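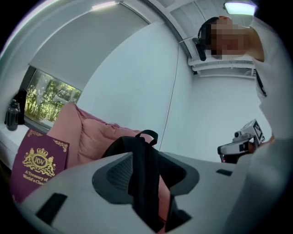

*Vu depuis la pince : la salle de bains, le coussin rose, le livre.*

Octobre 2023, et je passe mes journées à ranger un sac noir ! Le projet Grollow avance – on apprend à un modèle des gestes du quotidien à partir de démonstrations faites à la main, pinces au poing.

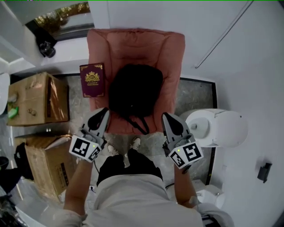
En août, on s'était arrêtés à 40 démonstrations et le modèle confondait tout dès qu'on changeait de pièce. Yanti Krishnan a proposé de mélanger les points de vue (tête et poignets) à l'entraînement, et là, sur 131 démonstrations, le résultat n'a plus rien à voir. J'en ai gardé 103 après tri, les autres avaient des trous dans le suivi des marqueurs. Reste la prise des tissus mous, qui me rend chèvre.
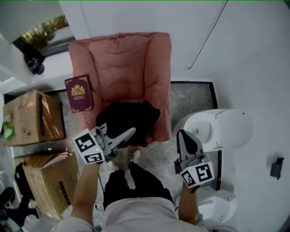
*Les deux doigts de la pince gauche sur le tissu noir.*

Prochain essai : la même chose avec 20 démonstrations seulement, pour voir où ça casse. Je vous raconte bientôt !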